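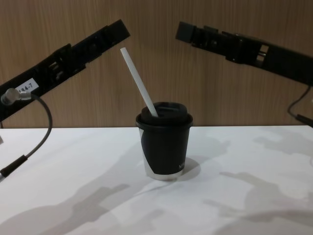
Emix twin-arm tabletop cell — setup and care. Covers the two-arm version only, the single-arm kit has its own page. Ships as a left arm, a right arm, two base clamps, one controller and a bag of spare jaw screws. We set ours up facing each other over a plain white table, and for the first check after any service we use a lidded paper cup with a straw standing in it. Light, cheap, leans whichever way it wants. If both grippers can come in on a straw from their own side without crowding each other, the bases are spaced right.

Table

Flat, rigid, no wheels. Base clamps fit tops up to 34 mm thick. Thicker than that, order the long clamp (Pallach make it, we stock it). Torque to 4 Nm and stop. People overtighten these and then the base rocks, which looks like a joint problem and isnt.

Cables

Most of our repair tickets are cables. Metal connector on the lower arm: push, then turn the collar till it clicks. Leave a loose loop so the arm can reach all the way up without pulling on it. No zip ties on the moving links. Sleeve goes further down the cable, not at the connector.

If an arm drops out halfway through a move, reseat the connector before you touch anything in the software. Still dropping out — swap left and right cables. Fault moves with the cable, its the cable. Fault stays, send us the arm.

Every 100 hours

Wipe links with a dry cloth. No solvent, it takes the label print off and we need the label to look up your build. Check the small link screws, snug only. Look at the gripper tips for rounding at the corners. Worn tips slip on thin stuff first, so straws, pens, wire.

Grease for the wrist joint is Galang 80, a dab the size of a lentil. More does not help.

Jaw swap

Power off at the controller, not just the pause button. Two screws per jaw. Old jaw out, new jaw in, shiny side facing in. Power on, run Home, then Jaw Zero. Skip Jaw Zero and it will close short and you'll be emailing us.

Spares in stock

Jaw pair, standard
Jaw pair, narrow
Arm cable with sleeve
Base clamp, standard or long
Wrist grease, small tube

Controller fans are on back order untill July, sorry.

Returns and repairs

Include the number off the arm label with your order. Pack both arms even if only one is bad, they get calibrated as a pair. Repairs go to Inese Jaunzems at the Braltusach workshop. Parts and quotes, Lucinda Hutchins, mornings are best.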